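# Blinds and glass: notes for the September talk

Start with the meeting rooms. Thank Siham Karaki for the floor plans.

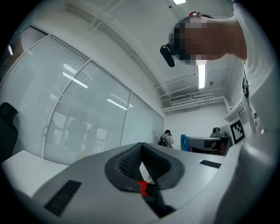 Main point: a glass wall gives a room daylight from the corridor and takes away its privacy. Blinds let people choose. Horizontal slats are the usual pick on our floors because they can be tilted and left down all day.

Slide 2, cleaning. Dust settles on the top face of each slat. Close them one way, wipe, close them the other way, wipe again. Dry cloth first. Allow about 8 minutes a panel.

Slide 3, reflections. White walls and bright ceiling lights make glass act like a mirror. Tilt the slats before moving any desks.

Slide 4, cords. Tie them up high. Santosh Goel has the spare cleats.

(Pause for questions. Noura Aoun will probably ask about noise. Blinds do very little for it. Send her to the Voltton quote.)

Last slide: repairs. Report a bent slat by room number. Saqib Malik orders parts every 2 weeks.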